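Mugs, coasters and one tray: where does everything go?
Posted December 2019 in Kitchen & Table, Wosby Household Help

Catrin Pugh
I have a marble-patterned table and I'm tired of rings on it. I own a beige tray with rounded corners, four coasters that don't match (one is shaped like a paw) and a few mugs. Right now the mugs stand on the tray and the coasters are lined up at the back doing nothing.
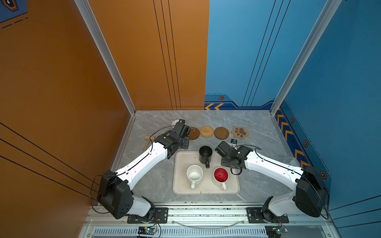
The tray is 65 percent of the problem. Once it's full nobody can carry it without the mugs knocking together. Do I keep everything on it, or put each mug on its own coaster and use the tray only for carrying?

2 replies

Ettore Greco
Just get a bigger tray.

Jhosep Betancur
Use the tray for carrying and the coasters for standing. We do it this way at home and the table has stayed clean since July.

Set the coasters out along the back first, with some space between them. Then move the mugs over one at a time, starting with whichever is easiest to reach. Turn the handles toward the people sitting down. Leave the mug you're drinking from on the tray until last, then take the tray away.

Cork is better than rattan under a hot drink. Woven ones let drips through, so wipe underneath. Bowls can go at the end of the same row.
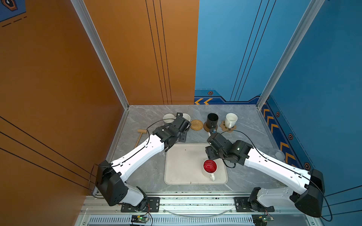
Cleaning the coasters

Wipe cork with a damp cloth and stand it on edge to dry. Don't soak it. Rattan needs a soft brush for crumbs. The tray can be washed in the sink with dish soap.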